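Equipment Review: Willura Capsule Coffee Machine
Prepared for the Doncombe shared kitchens, March

The Willura replaced two filter machines in the second-floor kitchen, which serves 43 members of staff. This review covers daily use, upkeep and running cost over one winter term. The purchase was made through Faria, the regular supplier of kitchen equipment to the building.

Preparation time is short. From a cold start the machine is ready in 91 seconds, and a second cup may be made at once. Flavor was judged good by most users, although the long setting produces a thin cup and is not recommended with the milder Sani capsules. 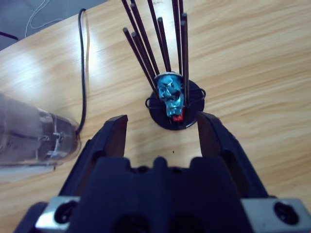
How often should the machine be descaled?
Every 317 cups in hard water areas, using the liquid descaler sold by the supplier. The process takes most of a lunch break and should be posted on the kitchen notice board in advance.

Upkeep is otherwise light. The drip tray must be emptied daily, and used capsules should be removed each evening. Staff found the water tank small for a shared kitchen; it was refilled several times on busy mornings. Noise was acceptable with the door closed.
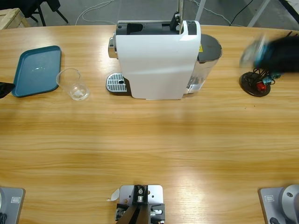

White capsule coffee machine with drip tray, table setting.

The maker rates the unit for 3000 cups before the pump seal requires service. The review period was too short to test this. Capsules remain the main expense, and departments with heavy use may prefer to keep a filter machine in service. For smaller kitchens the Willura is approved for purchase. Orders should be sent to the facilities office with the room number and a cost code.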